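Ticket: Clothes rail leaning, hangers sliding to one end
Status: Resolved
Product: Derkmont garment rail, double, with corner brace
Opened by: Tài Vi
Handled by: Þórey Sveinbjörnsson, Dukari Support 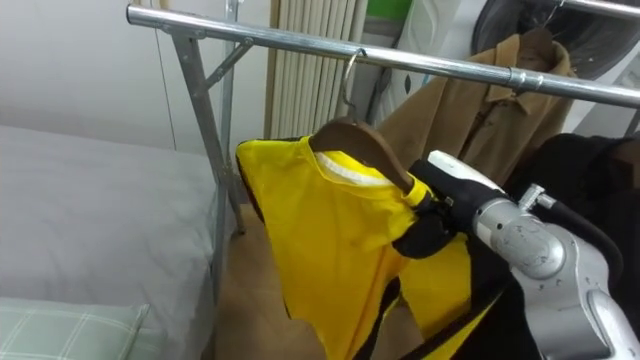 Attachment 1. Rail, left upright and brace, with the yellow top on its hanger.

Tài Vi wrote:
Hi all! First up, I love this rail. We put it in the spare room for the club jerseys and it has freed up the whole wardrobe. My one trouble is that everything creeps. I hang the shirts spaced out nicely and by the next morning they're bunched up at one end. The wooden hangers are the worst for it. I've swapped the heavy coats over to the other rail and it made no difference at all. Any ideas? Happy to pull it apart if I need to, I've got a full set of Allen keys and a free afternoon.

Þórey Sveinbjörnsson replied:
Thanks Tài, and what a great use for it! Creeping hangers nearly always come down to level. Could you please try these in order and let me know where you get to?

1. Take everything off both rails.
2. Put a spirit level on the front rail, once near the upright and once past the coupling. Write down both readings.
3. Check the bolts on the short diagonal brace. Finger-tight is too loose.
4. Check that both tubes are pushed all the way into the coupling before you nip up the screw.

Please don't pack anything under the feet yet. If the coupling is the culprit you'll only have to take it out again.

Tài Vi wrote:
Level by the upright is spot on. Past the coupling it drops 11 mm by the far end! I had no idea it was that much. Brace bolts were both good and tight. Haven't touched the coupling, wanted to check with you before I did.

Þórey Sveinbjörnsson replied:
Beautiful, that narrows it right down. Slacken the coupling screw, have someone hold the far end up, and push the tube in until it stops. Each tube should go in 70 mm. A strip of masking tape at that mark makes it easy to see. Then tighten with the level still sitting on top. Zeyu Fang from our workshop adds that a wipe of the tube end with a dry cloth is worth doing while it's apart — bits of packing foam get in there and stop it seating.

Tài Vi wrote:
Zeyu is a legend. There was a little curl of white foam jammed right up inside the coupling. Tube was only in 40-something before and it went in to the tape with one good shove. Wanting Ren held the far end for me and we had it back together before the kettle boiled. Level reads dead centre both sides now. Jerseys are back on, collars all facing the same way, and I'm stoked with it!

One more question. Can I hang the winter doonas off it as well, or is that asking too much?

Þórey Sveinbjörnsson replied:
So pleased to hear it! One doona folded over the back rail is fine, close to an upright and away from the coupling. I'd keep the rest on a shelf. Give the coupling screw another quick check in a month or so, once the load has settled.

Tài Vi wrote:
Will do. Two days on and not one hanger has moved. Cheers to you both — please close this one off.

Ticket closed 30 June 2020.

11 people found this helpful | 2 comments
Contact Dukari Support | © Dukari | Back to top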